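Thread on the spring jumps card at Durberg, and why I think the going mattered more than the trainers are letting on. Eleven posts, so mute me now if you only follow for the Flat.

**1/** Start with the handicap hurdle. Brunotance went off favorite and finished fourth. He traveled well to the second last, came under pressure on the turn and had nothing left from there. I had him on top in my preview. The handicapper had him on 144 and I thought he could win off it. I was wrong on that ground.

**2/** The course called it good to soft in the morning. By the third race the riders were coming back and saying soft, and two of them said heavy in the back straight. Every race from then on was run slower than the one before it over the same stretch. If you are using the official going for your own figures, mark that meeting down as soft and leave it there.

**3/** The winner was Dunstan, a nine-year-old who has been around this course more times than I can remember. He stays three miles and they ran him over two and a half. On a quick surface he gets outpaced at the halfway point. On Friday the others came back to him and he kept going at the same speed. He jumped the last in third and won by two lengths.

**4/** His rating before the race was 103. It will go up, and I expect the stable to go back over fences with him. There is a three-mile chase at the next meeting that fits. I would not back him if it dries out. I would back him if it rains the night before, even with the extra weight.

**5/** Sollside in the mares' race is the one I would take out of the whole card. She was held up last, got stopped on the inside when the pace dropped, and was switched wide before the third last. She made up a lot of ground for a mare on her second start over hurdles. Beaten a length and a half. The rider put his stick down after the last and she still ran on.

**6/** Somebody asked if she wants farther. Her dam won over two miles and never tried more than that. Two of the half-brothers stayed well. I would leave her at this trip until she settles better in the first mile. She pulled hard to the first hurdle and that costs you at the end.

**7/** On the jumping. The open ditch caught out four of them in the novice chase. It is on a slight downhill run and they meet it faster than they think. All four horses got up, and all four riders walked back. One of them had been clear at the time and I had him winning. He goes in the notebook with a question mark next to his jumping.

**8/** Rail positions. The inside rail on the home turn was moved out before racing, and that added 70 yards to each circuit. It does not sound like much. Over two circuits on soft ground it changes the finishing time enough to throw off a speed figure, so check before you write off the hurdle as a slow race. My first set of numbers had it wrong and I had to go back through the card.

**9/** A few of you asked about the bumper. I don't have a strong view. They walked for the first half mile, then sprinted. The first three were the first three all the way around. The one I liked in the paddock was a big chestnut who finished sixth and looked like he needed the race. He will be a chaser in time. Nothing else from it is going on my list.

**10/** Prices. Sollside will be short next time after that run, as everyone with a replay will have seen it. The better bet may be the mare who finished just behind her, who made the running into a headwind and was only caught late. She was double figures on Friday and could be again. Wait for the weights before doing anything.
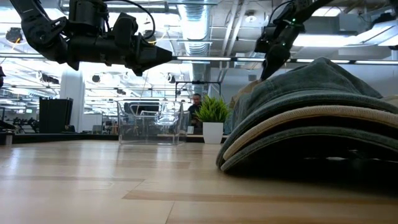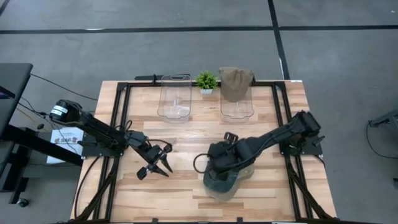 Trefor Ifans

**11/** Last one. The list going forward:

- Dunstan, three miles, soft or worse, fences preferred
- Sollside, same trip, any race with a proper pace
- The front runner from the mares' race, if she gets an easy lead
- Brunotance, only on good ground, and I would want to see him drop a few pounds

The next meeting at Durberg is in March and the entries close the week before. I will post the going reports as the course puts them out, and I will do a preview for the three-mile chase if Dunstan is declared. No preview for the bumper.

Two corrections to last week's thread while I am here. I gave the wrong rider for the runner-up in the maiden hurdle, and I said the winner of the hunter chase was having his first run of the season when it was his second. Thanks to the people who wrote in. The times and distances in that thread were right and I have left them as they were.

Replies are open until tonight. If you were at the course and walked the back straight yourself, I would like to know how deep it was on the inside, and whether the ground was any better out wide by the last race.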